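Search tips Go
Filed under: Workshop > Robot arms > Gripping small stuff

Picking up glossy round jars with a two-finger gripper

Notes from the two-arm build at Pratside. The task is clearing a vanity table: jars, sponges, small bottles, a box with a drawer. Jars gave the most trouble.

1. Close on the rim band. Frosted plastic under the lid slips before the pads bite.
2. Use ribbed pads and wipe them with alcohol every 4 sessions. Hand cream residue ruins them.
3. Set the close force with the jar full. An empty one hides a bad setting.
4. Approach straight down over the lid center. Coming in at a slant tips the jar.
5. Keep lamps diffuse. A glossy black lid throws a long reflection and the lid detector splits it into two objects.

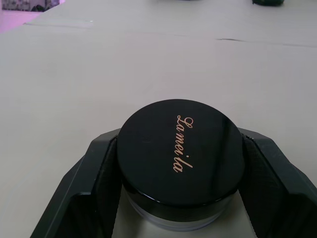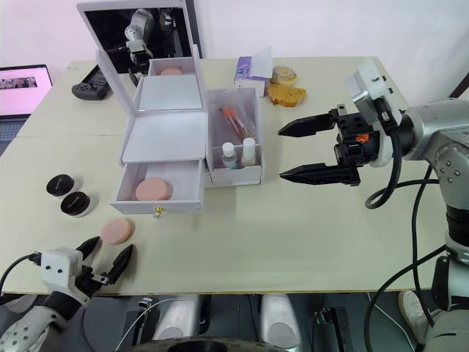 6. Tape the spots where jars and boxes start, then pull the tape once the positions are saved. Triin Mägi saves hers to a text file, one line per object.
7. Foam sponges need a separate profile. Close to width, not to force -- they compress and the controller keeps going.
8. For drawers with a small knob, log the closed position first. Ours was off after every move of the table until Dehua Hao clamped the legs.
9. Leave slack in the wrist cable for a full turn. We replaced one in November after 990 cycles. The new one has a larger loop and is past 1000.
10. Run both arms at low speed until each has finished the whole list alone.

Pad material is from the Uncombe offcut bin, cut with a knife and glued with contact cement. Let it sit overnight.

Updated 29/12/2024
3845 views | 4 comments | Share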